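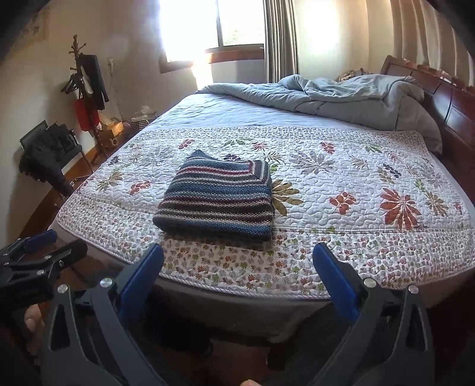 Home & Textiles > Features

The long way round to a good night's sleep

May 2018
By Cinzia Russo

Print this article | E-mail to a friend

Wool under the sheet. That was the first thing Benedetta Caputo told me, before I'd got my coat off. Under, never over, and if you only have money for one decent thing in the bedroom then put it there.

She has run the bedding counter at Vorkwood for 34 years. Small shop, long and narrow, stairs at the back that customers aren't supposed to use but do. Pillows to the ceiling. A bell that doesn't ring any more. She sells mattresses too, though not happily, they take up room and people lie on them with their shoes on.

I went in January, sleeping badly. Three hours, then awake, then hot, then cold, then the radio. I'd already bought a pillow off the internet (a Brada, filled with something that crackled) and given it to the dog. Benedetta listened to all this while pricing up tea towels.

"What's on top of you?" she said.

A duvet. Big one, winter weight, had it since the old flat.

She made a face.

Her view is that the heavy duvet has done for British sleep. One thick layer, on or off, no in between. Her mother's beds in the house outside Lecce had a sheet, a blanket, another blanket, a quilt folded at the foot, and you pulled up what you wanted at two in the morning without waking anyone. Then everybody went over to duvets because they were quick to make, and that was that. She did too, for a while. Her husband liked it.

So, layers. I took home two cotton blankets and a mattress pad stuffed with wool, and paid more than I'd meant to. The first night was awful. Too much tucking, my feet trapped. Second night I pulled the bottom out and left it loose. Better. By the end of the week I was getting up once insted of four times, and some nights not at all.

Might be the blankets. Might be that I'd stopped taking my phone upstairs, which Benedetta also insisted on. She keeps an alarm clock by the till to sell to people like me, a Shibata, ugly, very loud tick. I bought it and put it in the bathroom with the door shut.

Quilts are a different matter and she could talk about them all day. Did, in fact. The stitching is what to look at. Close rows hold the filling where it is but make a flatter, stiffer cover. Wide rows give you more loft and more lumps, after a few washes. Hand quilting is slightly uneven on the back and she'll turn a corner over to show you whether you ask or not. She doesn't trust anything that smells of scent in the packet.

Washing: cool, not much soap, and not at home if the machine has to be packed tight to shut the door. She sends people to Bituser, the launderette two streets down, for the big drums. Dry it flat if there's a floor free. Over a bannister if not. Don't store it in plastic. An old pillowcase does fine, and take it out every so often and fold it on differnt lines, or the creases wear through.

She has a ledger of repairs going back to when she started. The last entry when I looked was number 2908, a child's cot quilt, chewed corner. She does bindings mostly, and patches if the owner can find fabric near enough. Turnaround is 7 days, longer before Christmas. She won't do zips.

Prices, since people will ask. Cotton blankets aren't dear. The wool pad is. A good quilt is dearer still and she'd sooner you bought one second-hand and brought it in for mending than a new cheap one, which is a strange way to run a shop, and I said so.

"They come back for pillowcases," she said.

I've been back for pillowcases. The winter duvet is in the loft, in a plastic bag, I'm afraid. I haven't told her.

Print this article | E-mail to a friend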